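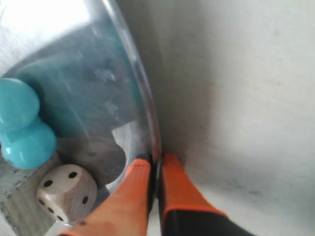
According to one reply on the Drovberg tracker, the label templates print fine at any size, and the margin warnings can be ignored. I printed 165 sheets and would not ignore them.

Flolness label templates, data card
Updated October 29, 2021

Contents: 334 layouts for shipping and shelf labels, 6 of them with barcode fields. The vendor page says "works with every printer." I doubt it. 117 layouts opened cleanly in Pravine - the rest lost their fonts or shifted left.

Barcodes: test with your own scanner before a long run.

License: see LICENSE.txt, which is vague on resale.

Recent items
Pravine import notes
MacKinnon envelope set
Drovberg margin fixes, July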